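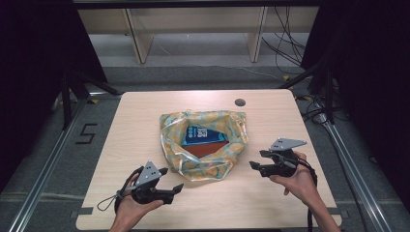

The bag, open at the top, on the desk.

Forum > Kitchen and Pantry > Storage

Flour moths, what do I have to throw out?

lougher_dede
Found larvae in a bag of rice on the bottom shelf and two adult moths near the ceiling in the pantry. We moved into this apartment in September and the pantry came with the old shelf paper still down. I have 14 open packages of dry goods, mostly flour, oats, lentils and nuts, plus some sealed cans and jars. Do I toss everything or only what has webbing in it? I hate wasting food.
Dede Amegashie

workovberg
Toss anything open that was in paper or thin plastic. They chew through both. Cans are fine. Check the threads of the screw-top jars, I have found cocoons under the lid rim more than once.

nganling_h
I wouldn't toss everything. Put whatever looks clean in the freezer for 4 days, then move it to glass with a rubber gasket. I did this with almost 30 pounds of flour and rice two years ago and lost one bag of walnuts.

workovberg
Freezing kills the eggs but they are still in there. Some of us don't want to eat them.

nganling_h
You have been eating them your whole life. There are limits on insect parts in flour, and the limit isn't zero.

workovberg
Fine, but a new bag of flour costs a few dollars. The freezer space costs me more than that.

zondton85
What about the shelves? You can empty the whole pantry and still have them back in a month if you skip that part. Pull up the shelf paper. Vacuum the corners and the peg holes, then empty the vacuum outside. Wipe down with soapy water.

lougher_dede
Pulled the paper up tonight. Webbing all along the back edge. So that is probably where they came from and not the rice.

zondton85
Could be both.

makilus_mom
Pheromone traps. Hang one and leave it until you go a couple of months without catching anything. They only get the males so don't count on them to fix it.

workovberg
Agree on the traps. Bay leaves do nothing, before someone brings them up.

nganling_h
My mother used bay leaves for years and never had moths. I put them in the rice bin too.

workovberg
She also probably had tight lids.

nganling_h
She had coffee cans.

lougher_dede
Threw out the rice, the nuts and the oats. Flour and lentils are in the freezer. I'm buying jars this week. Is bird seed a problem too? I keep a sack in the hall closet.

zondton85
Yes. Check it tonight.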